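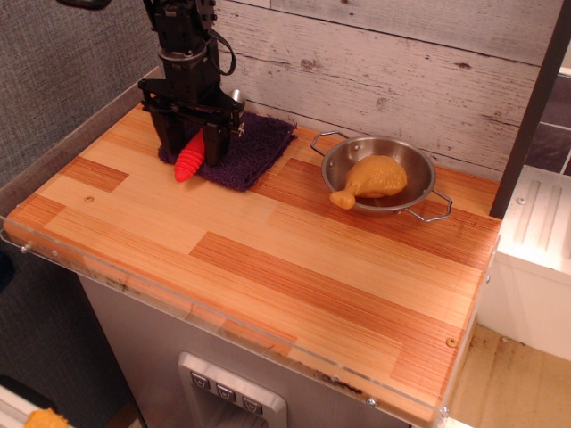 One respondent in the Meldale interviews objected that a play counter should hold either play things or kitchen things, and that mixing the two only makes it harder to put everything away. The objection was raised again in later sessions, in milder terms, and it bears directly on how the present section treats mixed sets. A mixed set, as the term is used here, is a group of small kitchen objects in which at least one item is a molded representation of food and at least one is made of a material found in ordinary household use, such as steel or terry cloth.

Of the 1,982 items recorded in the inventory, 700 belonged to mixed sets. The remainder were kept in uniform groups, most often plastic food in a bin of its own. Items were entered under four headings: food, vessel, cloth and other. The fourth heading was needed more often than expected. Some of the softer ribbed or segmented pieces were named as a carrot, a corn cob or a pepper depending on the coder, and two coders left the name blank. It was decided that such pieces would be entered by color and surface only, so that a red ribbed piece is listed as a red ribbed piece and no food name is assigned to it. Poultry pieces caused no such difficulty. The drumstick form, with its wide end and narrow bone end, was named in the same way by every coder.

Vessels were sorted by rim, depth and handle. Shallow pans with two looped wire handles were grouped with small lidless pots, as the coding sheet from the Pathak inventory had done, and this grouping was kept even where it seemed too broad. A shallow vessel does not fully contain a long item. The narrow end of a drumstick will rest on the rim or pass over it, and the coders disagreed on whether an item in that position should be entered as inside the vessel or on it. The rule finally adopted was that an item is inside when its heavier end rests on the floor of the vessel.

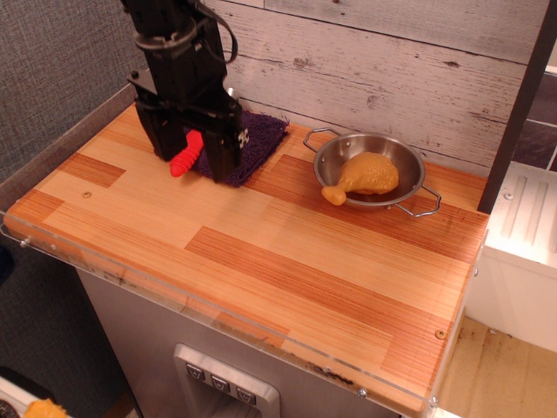 The same rule could not be carried over to cloth. A folded towel has no rim and no floor, and its outline changes each time it is laid down. Coders were therefore asked to enter an item as on the cloth if any part of it touched the cloth, and to note separately whether the item also touched the counter. Agreement on the first entry was high. Agreement on the second was lower for dark cloths, where the pile hides the point of contact, and coders working from the Misley sheets reported that purple and navy terry were the hardest to judge. Lighter cloths were not retested.

Counter surfaces were recorded with less detail. Where the top was patterned in strips of light and reddish wood tones, the coders noted the pattern but did not attempt to decide the material from its look alone. Raised edges were noted when present, as were scuffs and stains near the edge, which were treated as a sign of use and not as a defect. The Gamine form asks for the height of the edge in millimeters. This field was dropped after the first 100 entries, as it was seldom filled in and added to the time needed for each counter.

In Figure 3 the cloth lies flat and folded, apart from the vessel, and the ribbed piece belongs to neither.

Figure 3. Small counter with a clear raised edge: folded purple terry towel, round metal pot with wire handles, and red ribbed piece. 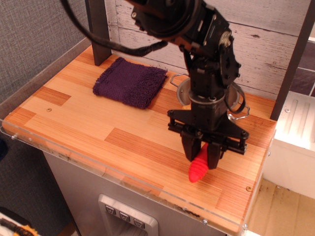
4.3 Putting Away

Interviews on storage were held on Thursday afternoons, when the counters had already been in use that day. Respondents were asked where each item would go and in what order. Vessels were usually named first and cloths last. Several respondents said that they stored food pieces in the pans to save space, a practice that leaves the pan and its contents in one bin and makes the uniform groups described in Section 4.1 hard to maintain. Such cases were entered as mixed sets, whatever the label on the bin.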